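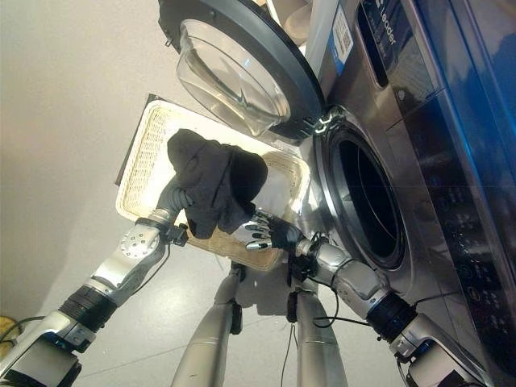 The Hirkside Gauge

The gauge house at Hirkside stands on the left bank of the Lorow, 61 meters below the old bridge. It has one room, one window and a stilling well that goes down through the floor to the level of the riverbed. A float sits in the well. A steel tape runs from the float over a wheel, and the wheel moves a pen across a paper drum. The drum turns once a week.

The observer's duties were listed on a card screwed to the inside of the door. Wind the clock. Change the chart. Read the staff outside and write the reading on the chart in pencil, with the time. Enter both figures in the book. If the pen and the staff differ by more than 2 centimeters, enter the difference and do not adjust the pen.

The last instruction was underlined. The observer had followed it for nineteen years.

In the first week of April the pen read high by 3 centimeters. The observer entered the difference. The following week it read high by 3 again. The river was low and clear, and the staff could be read from the step without glasses. The observer cleaned the tape, checked the wheel for play and dropped a weighted line down the well to feel for silt. There was a little silt. It did not account for the difference, because silt in the intake makes a well slow and does not make it high.

A letter went to the district office at Virnham with the two charts folded inside it. The office replied that the station was scheduled for replacement by a Sqalli pressure sensor, that the sensor would report every 6 minutes by radio, and that no work on the float gauge was authorized in the meantime. The reply did not mention the 3 centimeters.

The observer filed it in the book.

By the end of the month the difference was 4. The observer borrowed a surveyor's level from the school and ran a line from the brass bolt in the bridge abutment to the zero of the staff. It took an afternoon. The line was run out and then back, and the two runs closed within a millimeter. The staff was low. It had gone down 4 centimeters against the bolt, and the gauge house, judging by the pen, had not gone with it.

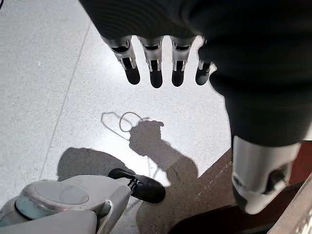
A staff is bolted to a post, and the post at Hirkside was driven in the year of the big flood, to a depth recorded as refusal. Refusal means the driver stopped making progress. It can mean rock. It can also mean a boulder, and a boulder can be undermined like anything else that sits on gravel.

The observer worked out the sign of the error twice on the back of a chart. A staff that has sunk reads high for the same water. The pen should then have read low against it. The pen read high. So the staff had gone down and the pen had moved by twice as much the other way, or the bolt had moved, or the level book was wrong.

The level book was not wrong. That left the bolt and the pen.

There was a second bolt, marked on the original station drawing, set in the church wall 82 meters up the lane. No one had used it since the drawing was made. The observer found it under ivy, scraped it clean with a putty knife and ran the line again, church to bridge, bridge to staff, staff to the sill of the gauge house.

The church bolt and the staff agreed with the drawing. The bridge had risen 4 centimeters, and so had the gauge house.

The observer sat on the step for some time after reducing the figures. Bridges settle. Abutments tilt, and frost can lift a light wall, but it lets the wall down again in spring. The ground between the church and the river was meadow, with a fence across it, and the fence wires near the bank were tighter than they had been. One had parted at the staple.

The readings were entered in ink. Under remarks, where the usual entry was "none" or "ice at margins," the observer wrote: Left bank rising relative to church. Staff sound. Pen sound. Pen not adjusted.

A copy went to Virnham. The contractor's truck came on 7 Jun 2023 with the sensor in a padded case. Two technicians fixed it to the inside of the well, set its zero to agree with the pen, and asked for a signature. The observer signed, and asked which bench mark they had used.

They had used the bridge.

The clock was still wound that evening, since the card was still on the door. The chart went on the drum at the usual hour. The staff was read from the step, and the difference was 6.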